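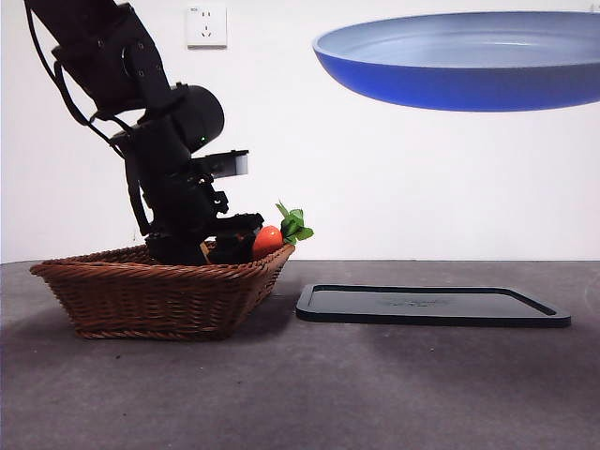
The Carkurov arm at the vegetable basket, carrot end

Carkurov tabletop arm – kitchen sorting kit

I've been selling kitchen bits and small machines for years, and the question I get most in the shop is still "can it do the washing up yet?" No, sorry! What the Carkurov can do is pick things up and put them down again, and on a good day it'll put them down where you wanted them.

We sell it with a play-food set from Ziretti so you can practise on something that doesn't bruise. I'd start with the basket and the plate on a tray, same as we do, and leave the proper cooking to yourself for now. Real carrots come in every silly shape going, and a bag of muddy ones from Olldale market had us stumped for most of a morning in March.

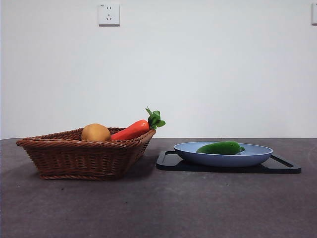 It's the small stuff that catches it out. A potato is round and smooth and wants to roll, and a carrot with its leaves on is an awkward thing to get hold of (I struggle myself when I'm in a hurry). Hefin Powell, who set ours up, reckons the woven rim is harder than any of the veg – the fingers have to go down past it and come back up without dragging the whole basket along. He's had 2,743 goes logged on our one arm and he still won't leave it alone with his good crockery.

So would I buy one to save time at home? Not yet. Laying out a few bits on a plate takes me seconds, and the arm likes to think about it. For a school, a workshop or a very patient hobbyist I'd say yes, and gladly – it's great fun and you learn a lot about your own hands.

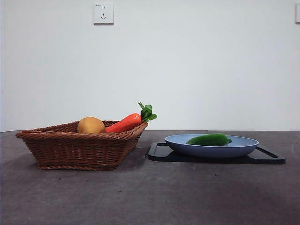 What you get and what it costs

Arm with gripper and power lead: £2,000
Basket, tray, plate and play-food set: £285
Chiriac table clamp: included with the arm
Delivery: free if you're near Olldale, otherwise ask

We keep one set up at the counter, so come and have a play before you spend anything. Ask for me, Mererid Bellis, or leave a message and I'll ring you back after closing.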